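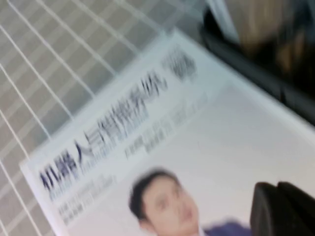

From: Zihan Cheng
To: bimanual-demo list
Date: July 24, 2025
Subject: Re: Re: book shelving, grip on the second hand

Replying to the point on blurred wrist views first, then the rest in the order it was raised.

> We have been going through the first batch of the book task from your side.
> Three remarks. First, a good many of the wrist camera pictures are smeared
> at the point where the hand travels across to a cover. At Drestdale we throw
> out any run in which the wrist view is unreadable for long, and on our rule
> a fair share of yours would go. Do you want them dropped?
> Second, in some runs the operator picks the book up by the spine and in
> others by the open side. The policy seems to average the two and closes on
> nothing. Can you settle on one?
> Third, what is the order of placing? I could not work it out from the
> written notes.
> M., Drestdale

1. Blur. Please do not drop them. The smear comes from the speed of the wrist during the travel phase, and the fixed camera covers that phase well enough. What matters is that the wrist view is readable from the moment the fingers stop over the book until they close. I checked this on 40 runs picked at random and found 2 where it was not so. Those two have been marked in the index and you may leave them out.

I would also be wary of slowing the operators down to get cleaner pictures. We tried it in October with the Cavilar arms. The operators began to stop and start, the recorded paths filled up with short pauses, and the trained policy learned the pauses. It would come to rest above an object and stay there until the run timed out. A smooth fast path with a blurred view has given us better results than a slow one with a sharp view, at least on this task. If you have figures showing otherwise I would like to see them.

The exposure time could be shortened, but the lamps in our room are weak and the covers are pale. At the shorter settings the printed text on the covers went grainy and the edges of the white ones were lost against the cloth. Gajdoš has offered to lend a brighter lamp. Until that arrives the setting stays where it is, so that the whole batch is alike.

2. Grip. You are right about the spine and the open side, and the fault is in my instructions, which said only "take the book by a long edge". From run 153 onwards the rule is as follows. The hand nearer the spine presses down lightly on the cover and slides the book until the spine side is free. The other hand then takes hold with one finger above and one below. The book is not lifted until both hands have stopped moving. If a hand slips, the operator opens it fully, backs off and starts the grip again. Small corrections while the fingers are half closed are not allowed, as they look the same as a failed grip in the joint readings.

Earlier runs are kept but now carry a label for the side gripped. You can split on that label or train on the later part only. I would try the split first. There are 600 runs planned in all and it would be a pity to lose the early ones.

The thick books still give trouble. With a closed cover and a tight block of pages the fingers go round the whole book without difficulty. With a soft cover the upper finger tends to lift the cover alone and the pages stay behind. Operators have been told to push the lower finger further in before closing. This is easy to feel with the hand-held leader arms and quite hard with the remote sticks, where there is no force coming back. I would therefore ask you to keep the two kinds of control apart in any comparison.

3. Order of placing. The organiser stands against the wall at the back of the table and is filled one book at a time, spine facing out. Books still to be placed lie flat on the cloth in front of it, where both grippers can reach them. Where books overlap, the top one goes first.

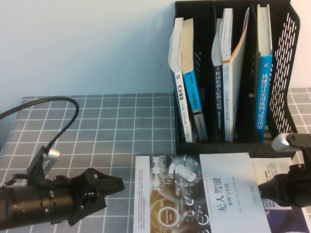 Fixed camera view. Five books upright in the organiser, "无人驾驶" flat between the two grippers.

The compartment is left to the operator. I know you would prefer it to be fixed. Our reasoning was that a fixed slot teaches the arm a place, and we wanted it to look for a gap. Books in the organiser lean, and the gap is seldom where it was in the run before. If your first results show that it cannot find a gap at all, I will record a short set with a fixed slot for you to start from.

A few smaller matters.

The cable on the left arm is to be checked before each session. It should rise clear of the gripper and go off to the side in a wide loop. If it lies on the cloth it drags, and the drag shows up as a steady offset in the wrist joint.

The cloth is to be pulled flat before each run. The grid on it is handy for setting out the books by eye, but please do not use it for calibration. It stretches. Somebody at Zollitz did this with the last set and the resulting camera poses were of no use.

Time stamps on both arms now come from the same clock. In the batch you have, the right arm runs slightly late. The correction is in the notes file, second paragraph, and should be applied before you cut the runs into segments.

Please send the list of runs you had meant to reject, with the rule you used, and I will go through them against the joint readings. I would rather agree on one rule for both sites before the next batch is recorded.

Zihan Cheng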